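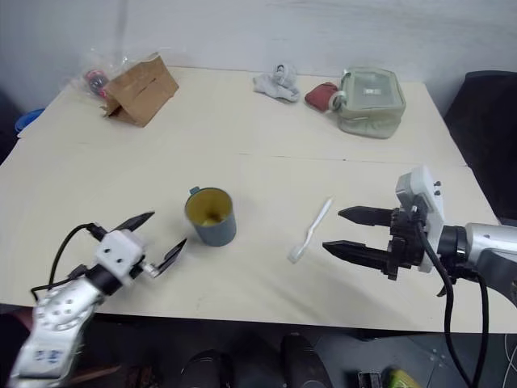 Sânziana Lazăr

Figure 1. Two robot arms at a light cream-colored table.

4.2 Ticket timing and travel to the festival

The second question of our survey was when visitors bought their ticket for the Zellside weekend, and how they planned the way to the site. We received 2,149 answers, of which 711 came from people who bought in the last month before the gates opened. These late buyers were, in most cases, living near the site and came by local bus or by car with friends. The early buyers came from farther away and had more often reserved a place for their tent together with the ticket.

It was expected that the lineup announcement in February would move the sales strongly. In the answers this effect is weaker than the organizers had supposed. Many respondents wrote that they decide first with whom they will go, and look at the names of the DJs later – sometimes only at the gate. Almost 53 percent of the late buyers had waited for a friend to confirm.

A similar pattern was reported by Olteanu and Bowen for the smaller Hodoroagă event, although their sample did not include day visitors. For this reason we compare the two events only on the weekend tickets. The day tickets are treated separately in Section 4.3, where also the question of night buses is discussed.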